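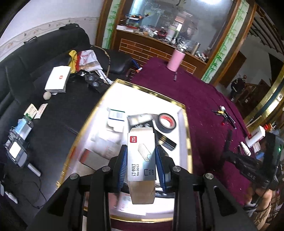 Trilok Mittal wanted to know after the last meeting whether a gripper finger really has to stay parallel the whole way, or whether a plain scissor motion would do for small boxes and save everybody half the drilling.

Good question, and I gave a mumbly answer on the night, so let me try again on paper. Short version: scissor fingers will pick up plenty of things, and if all you ever want to lift is a sponge, go ahead and save the drilling! The trouble starts with flat-sided stuff. A box of staples has two faces that are parallel to each other, and scissor fingers only match those faces at one opening. At every other opening the pads meet the box at an angle, you end up pressing on two edges, and the box wants to squirt out forward (or back toward your knuckles, depending on which way the V points). Soft pads hide some of that. They don't hide all of it.

Carari Workshop Evenings, Handout 2
Fingers, links and pads for the Tarmont gripper
Revised 12/2/19

What to have with you

Your frame plate from last time, deburred. The link blanks. A marker that writes on dark plastic, a roll of electrical tape, small files, and whatever you like to drink. Lovisa Holmgren has the reamer and it goes back to her at the end of the evening.

1. Where the parallel motion comes from

Each finger hangs on a pair of links. Same length, same spacing at the frame end as at the finger end, so the four pivots make a parallelogram. Push a parallelogram over sideways and the opposite sides stay parallel. Your finger is one of those sides, the frame is the other, and the pad stays facing straight across at its partner.

All our links are 88 mm, and I mean 88 from pivot center to pivot center. The blank is longer than that, obviously. I measured one of mine from end to end the first time around and made a very nice set of links for some other gripper.

Now the catch. The finger stays parallel, but it travels along an arc. With the links pointing straight ahead when the pads touch, and a full opening of 70 mm, each pad moves 35 sideways and pulls back a bit over seven millimeters toward the frame as it opens. You can work it out yourself: 88 minus the square root of 88 squared minus 35 squared. (Do it, it's worth having done once.) What it means at the bench is that the tips creep forward while you close. If you line up on something with the jaws wide open and the tips almost touching the table, you'll bump the table on the way in. I still do it.

2. Drilling the links

Stack the blanks, tape the stack tight, and drill all of them together. Please, please don't drill them one by one with a ruler! If the holes are off by a little but they're all off by the same little, the parallelogram doesn't care. If one link is longer than its neighbor, the finger tilts as it swings and you're back to Trilok's scissors.

Drill undersize, then ream. Count on going slowly for the second hole, because the stack likes to walk. Clamp it, drill the first hole, drop a pin through, and only then move on.

Number the links while they're still in the stack, and put an arrow on each one so you know which way was up. Tape residue comes off with a bit of alcohol on a rag. So does the marker, so do the residue first and number them again -- ask me how I know.

3. Pivots

Snug, no side wobble, and the arm should fall under its own weight when you hold the frame on edge. If it hangs up halfway, there's a burr or a hole isn't square. Don't cure it by opening up the hole. Take it apart and look.

Wobble at a pivot gets multiplied by the length of the link. A tiny click at the frame end turns into a pad tip you can wiggle with one fingernail, and then your gripper lets go of thin things for no reason you can see.

4. Pads

Cut the pad strip 24 mm wide. Ribs run across the direction you expect the thing to slip, so for most of us that means the ribs lie crosswise to the fingertip. I tried smooth rubber in February on the first Tarmont and it was lovely on cardboard and hopeless on anything dusty.

Stick the pads on last, after the arms are moving freely. Close the jaws on a strip of paper and pull. It should drag evenly from one side of the pad to the other. If it's tight at one corner only, shim under the finger plate -- a layer or two of tape is usually enough -- and try again.

5. Trying it out

Fill a tray with odds and ends from around the house. Small cartons, a tape roll, something in a slippery wrapper, a marker. Mixed up and touching each other, please, since a neat row teaches you nothing about getting the fingers in between. Work with the gripper in your hand before you even think about a motor. You'll feel through the handle what the pads are doing, and that's the bit no drawing gave me.

Start with a box across its narrow side. Then go on to round things. A marker held upright is a much meaner test than it sounds, because contact is one thin line on each side, and any tilt between the two pads lets it swing.
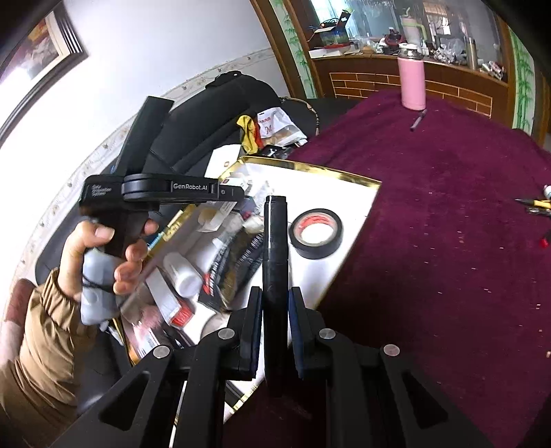

Fig. 2. Marker held upright between the two pads.

Write down what you tried, how you approached it, and how it went. My own sheet has columns for item, which way I gripped it, and "felt like," and the last one is the one I go back to. Yours can be messier than mine.

The tape roll deserves a go both ways: across the outside with the roll lying flat, and with one finger down through the hole. The second one asks for a narrow fingertip, and if yours won't fit, note it down and leave the finger alone for now. We'll be reshaping tips later on and you'll want the material.

For next time

Both fingers assembled, pads on, paper test done. Bring your sheet. Bring your leftover link stock too, I'm short a couple of blanks and will trade for pins.

Trilok, if you do build the scissor version, bring it along! I'd love to try the two side by side on the same box of staples.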